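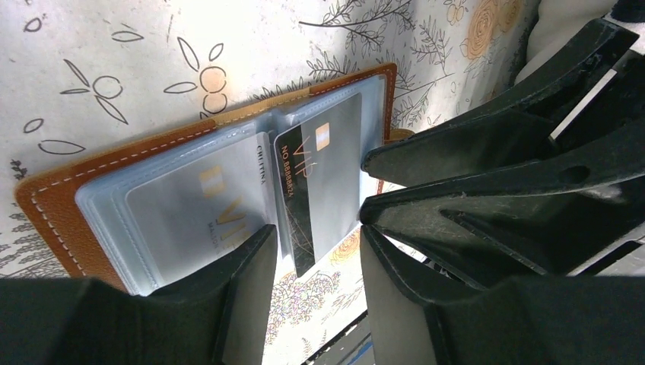 Taming a tabletop gripper: what I do differently since the card holder business

G'day all. A few of you on the Flovomari list asked me to write up the pinch properly, with the tips that came out of it, instead of the grumpy three-line message I sent the same night. So grab a cuppa, it's a bit of a ramble.

The job was sorting loyalty cards. I've got a leather card holder with the clear plastic sleeves inside, stuffed with VIP cards I never use, and I wanted the arm to draw one card up out of its sleeve, hold it, and slide it back. It sounds like nothing! Cards are thin, though, and sleeves are slippery and the leather moves about on a tablecloth, and I'd been fiddling with it for most of a weekend before it went wrong.

What went wrong was this. The fingers had closed on a card and the sleeve had come up along with it. I hit the stop button, the arm stopped, and I put my left hand in to peel the sleeve away. The arm had stopped but the gripper hadn't let go of its last instruction, which was "close". When I tugged the sleeve free the fingers took up the gap, smartly, with the side of my thumb in it. Blood blister, split sleeve, some language. I was lucky it was a thumb and the force was set low.

Find out what your stop button really stops

On mine, the stop button held the arm still and did nothing whatsoever to the gripper. I'd assumed it was one machine. It's two: an arm from one mob and a gripper from another, talking to each other through Riralness, and the gripper carries on with whatever it was last told until someone tells it otherwise.

So do this before anything else. Put a rolled-up sock between the fingers (a thick footy sock is ideal), tell the gripper to close on it, hit stop, and pull the sock out with a pair of barbecue tongs. Watch the fingers. If they follow the sock inwards, your stop isn't stopping your gripper, and you need to sort that out before your hands go anywhere near it again.

Do the same test with the power cut at the wall. Some grippers go limp and some stay clamped. And then do it once more switching the power back on, because mine goes looking for its end positions when it wakes up, all the way open and all the way shut, with no warning at all. I'd never noticed as I was always at the laptop when it did it.

Tongs live next to the arm now

Bamboo toast tongs, the cheap kind. If a sleeve or a card is stuck, it comes out with the tongs. I painted the ends bright orange so I don't wander off to the kitchen with them. My rule is that if I can't get it with the tongs, the gripper gets opened from the keyboard, and if it won't open from the keyboard, it gets unplugged at the wall and I go and have lunch. 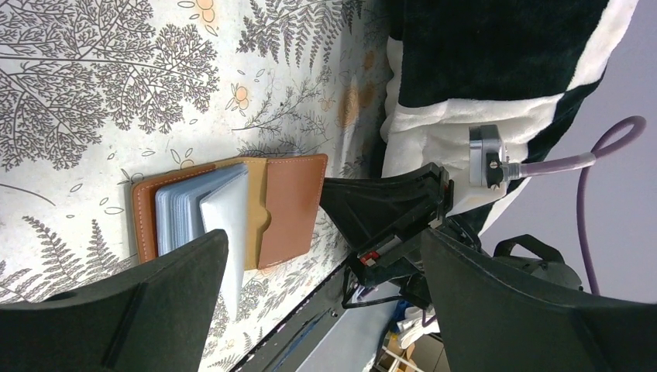

Give each finger somewhere to go

Half my trouble was coming at the sleeves square on with both fingers, so that anything standing up between them got grabbed. Plastic sleeves fan out when the holder is splayed open, and the one that stands up highest is the one you'll catch, whether you wanted it or not.

Things that helped:

Open the holder as flat as it'll go and leave it overnight under a couple of cookbooks. New leather wants to close again, and while it's closing it's pushing the sleeves up into the fingers.

Wipe the sleeves with a barely damp cloth and dry them properly. Sticky sleeves come up in pairs. (Don't use methylated spirits, I clouded a page that way.)

Come down on an angle with the fingers further apart than you think you need, and close slowly. I dropped the closing speed a long way and it costs me next to nothing in time.

Put the card in with a bit poking out at the top. I know that feels like cheating. It's not a competition.

Don't let the cloth travel

If you work on a tablecloth, and I do as I like a soft surface under things, it has to be fixed down. A cloth that slides brings the holder along with it, the fingers land somewhere you didn't plan, and the next thing you know you've got your hand in there nudging it back. That nudge is when people get hurt. I use the stainless picnic clips along the edges and a square of non-slip drawer liner underneath.

A patterned cloth is fine, by the way, someone asked. I quite like the flowers for lining up by eye: I know which leaf the corner of the holder sits on. If you have a camera doing the finding for you, try it on a plain one as well and see which it prefers.

Look at the boring bits first

After the pinch I rang Ailbhe Geraghty at Egan, where the gripper came from, all ready to complain. She was very patient. She asked what the status light was doing at the time, and I couldn't tell her. She asked whether the cable had ever pulled tight, and I couldn't tell her that either! So I went home and spent an evening just running the arm through its moves, empty, very slowly, with my hands in my pockets, looking.

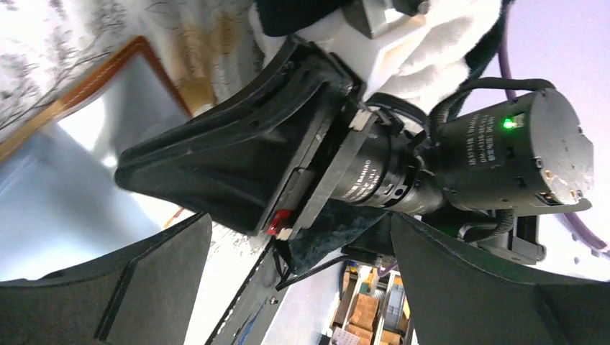 The cables were the surprise. I'd tied mine nicely with the arm parked, all neat and tidy, and as soon as the wrist turned over the whole lot went taut. The gripper was dropping off the network for a moment and coming back. Riralness shows that as a tiny grey line in the log which I had been scrolling straight past. While it was off, it couldn't hear me say "open". That's the fault, or at any rate that's the half of the fault that wasn't me.

What I'd suggest, if you've got a wrist with cables looping about:

Turn the wrist to its worst position first, then tie the cables. You want a lazy loop that never goes straight, and never hangs low enough to get caught on the corner of the table.

Use hook-and-loop ties, not zip ties. You'll be redoing it.

Wiggle every plug with the power off. If it has a little screw, do up the little screw. Mine was finger-loose.

Keep throws, towels and fluffy things well clear of the wrist. A fold of fabric can snag a connector as easily as a hand can.

Learn your own gripper's light colours and write them on a bit of masking tape where you stand. I won't list mine, yours may well be different and I'd hate for someone to trust my colours.

A word about force

I had the force set low and it still gave me a blister. Low on the slider doesn't mean gentle on a thumb. Ailbhe's advice was to test it on a carrot and I pass that on with pleasure. If it bruises the carrot, turn it down or pad the fingers. If you pad them, check the stitching and edges every now and then, as a loose edge will hook a plastic sleeve beautifully.

Keep a tally, even a scrappy one

I didn't count anything before the pinch, so when people asked how often it grabbed the wrong thing all I could say was "sometimes". I've kept count since. I ran 2,000 goes at the card job on the old cabling, hands well out of it, and had 7 dropouts in the log. Then I redid the cables and ran 3,000 more, and had none. I'm not a statistician, but I know which cabling I'm keeping.

The pencil and the exercise book hang on a string from the shelf. Fancy spreadsheets are lovely but I never fill them in with my reading glasses off.

My running order now

Clip the cloth down. Wiggle the plugs. Sock test. Run one slow pass with nothing in the fingers. Then the real thing, standing back, with the stop in my right hand and my left hand holding the tea, which keeps it occupied. No visitors within reach while it's live, and the cat goes in the laundry.

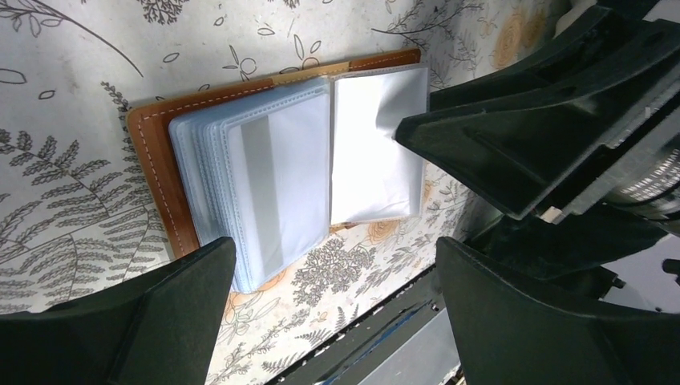
Page last changed: 2023-02-20

Added after a few emails, thanks everyone.

Yes, I've wired the stop so it cuts the gripper's drive as well. I did not do this myself. Bloke in Arberg who does machine safety for a living did it in an arvo, and he tested it properly afterwards. Please don't go poking at stop circuits off the back of a tips page, mine included. And ask whoever does yours what happens to a thing that's being held when the power goes, as for cards it doesn't matter if they fall but for a jar of beetroot it might.

To the person who wanted to know if gloves would help: I wouldn't. A loose glove fingertip is one more thing to get grabbed. Short sleeves, no rings, hair back.

Split sleeves can't be mended, I tried clear tape and the cards stick to it. Refill pages come in packs of 8 and you'll need to trim them with a craft knife if your holder is an odd size like mine. Measure along the spine, not across the top.

The other thing I've been asked about is the wake-up routine where the gripper opens and shuts by itself. I've left it on, as Ailbhe reckons it needs it to know where it is. I've just moved the power switch to the far end of the bench, so I have to be standing over there to turn it on. It's a pain when I forget my glasses. If you've found a neater way of doing it, send it to the list and I'll put it on here.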